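Workshop Notebook, Conservation and Handling Collection
Entry for Thursday, kept by H. Garside; read by A. Bettencourt and S. Barbier
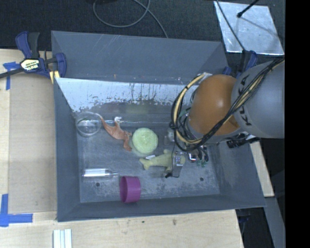 The handling collection is the set of small objects lent out to schools and day centers in the Petlow boxes, and the purpose of today's session was to settle how the mixed items are to be sorted, cleaned and repacked before the July loans. The collection has grown by gift over several years and has never had one agreed method of care. Toys came in with kitchen items, laboratory pieces came in with toys, and the previous register listed most of them under "miscellaneous." For the first trial a small group was set out together in the gray bin with sloped walls: the orange-brown dinosaur, the yellow-green fish, the round lime-green disc, the clear round container, the test tube and the purple cap, along with a small white piece. The dinosaur lay on its side with its long tail toward the clear container, and it was agreed that the tail is the part to protect in any future packing. The condition of the bin was also noted. The floor is scuffed, with dusty white streaks, and the upper inner wall carries drip marks and stains. It is acceptable for sorting and is not to be used for anything that has already been cleaned.

Start 9:40. Present: Garside, Bettencourt, Barbier. Eynon joined after the break.

1. Register

Mr. Bettencourt read through the old register from the first page to the last. It has 210 lines. Of these, 34 have no description beyond a single word, and 16 refer to objects that could not be matched to anything on the shelves. The 16 will be carried in the new register as "not located" and will not be struck out until the Riviere store has been searched as well. Ms. Barbier asked that the old numbers be kept beside the new ones. Agreed.

The single-word lines are the larger difficulty. "Fish" appears twice and "cap" appears three times. It was decided that each line must in future give the kind of object, its main color and the material if the material is known. Where the material is not known, the entry is to say so. Several earlier entries give "glass" for items that may be clear plastic, and the cleaning instruction depends on which it is. The test tube is entered for the present as "glass or plastic, to be checked."

2. Sorting by material

Three groups were proposed last month by Ms. Bouvier and were tried today without change.

Group A: hard toys and figures.
Group B: sponge, fabric and anything else that holds water.
Group C: clear containers, tubes, lids and caps.

The groups worked well for most of the shelf. The exceptions were as follows. A wind-up boat has a cloth sail and belongs to both A and B; placed in B. A set of stacking rings has one ring missing and one that does not belong to the set; placed in A with a note. The lime-green disc has a textured, sponge-like surface and was placed in B until it can be tested in the sink.

Mr. Bettencourt prefers a fourth group for parts that have come away from a larger object. I am not in favor. Loose parts should stay with the object they belong to where this is known, and a fourth group would become the new "miscellaneous" within one season. Left open. To be raised again when Ms. Bouvier is back.

3. Cleaning trials

Trials were made on duplicates only, taken from the reserve drawer.

Hard toys: lukewarm water and mild soap, soft brush for seams and between the legs, dried on a rack. Good result on all pieces. Two painted animals were wiped with a damp cloth only, and a little color came off the second one onto the cloth. Painted items are therefore withdrawn from the washing list and will be dusted with a dry brush.

Sponge items: rinsed, pressed between towels, left on the rack. At the end of the day the thickest one was still damp in the middle. A full night should be allowed, and no sponge item is to be packed on the day it is washed.

Clear items: the water here leaves spots. Ms. Barbier rinsed half of the reserve lids a second time in distilled water and those dried without marks. The cost is small and the second rinse is adopted.

Tubes: a narrow bottle brush is needed. The one in the drawer is too wide and was not forced. Caps are to be taken off before washing and dried separately, open face down.

4. Packing

The present Petlow boxes have foam trays cut for an earlier set of objects. Most of the current toys sit loose in them. Ms. Eynon brought two sample inserts from Zotgate, one with fixed compartments and one with sliding dividers. The fixed insert is firmer and lighter. The sliding insert takes long shapes, and figures with long tails can be laid flat in it with nothing resting on them. The sliding insert was preferred by three of the four present.

Remarks on the sliding insert: the dividers are stiff when new and one of them lifted out of its track when the box was tipped on end. Ms. Eynon will ask whether a locking strip can be supplied. If it cannot, a length of cotton tape across the top should be enough.

Small pieces need a separate lidded pot inside the box. Clear round containers would serve and are already in the collection, but they are themselves lending items and should not be used as packaging. A quantity of 40 pots is to be priced by Ms. Eynon.

5. Loan card

Each box carries a card for the borrower to check on receipt and return. The present wording was found to be too long; borrowers sign it without reading it. Draft wording, for comment:

"Please check the contents against the list on the lid. Please return every item, including any that is damaged. Please do not wash the items. Damp items should be left out of the box to dry."

Ms. Barbier suggests pictures beside the names for the groups who do not read. This is sensible and would also help with the two fish. She will prepare a trial card for one box only.

6. Matters arising

The Burkska label printer prints clearly on paper labels but smears on the plastic ones. Paper labels inside a clear sleeve for now.

The sorting bin is to be washed out and its inner walls scrubbed. If the stains remain after scrubbing, no further time is to be spent on them. A second bin, of a different color, should be obtained for clean items so that the two cannot be confused.

The drying rack takes one box of toys at a time. With the present number of boxes this fixes the pace at one box per day, and the July dates should be planned on that footing.

Actions

Bettencourt: new register, first draft, with old numbers retained. Search of the Riviere store.
Barbier: picture card for one box. Distilled water, one further container.
Eynon: locking strip, price for the pots, narrow bottle brush.
Garside: second bin. Check whether the tube is glass. Write to Ms. Bouvier about the loose parts question.

Closed 4:15.

Added later, same day. The lime-green disc was tested in the sink after the others had left. It takes up water slowly and gives it back when pressed, and it will remain in Group B. Left on the rack overnight. To be looked at first thing and the drying time entered in the margin.

H.G.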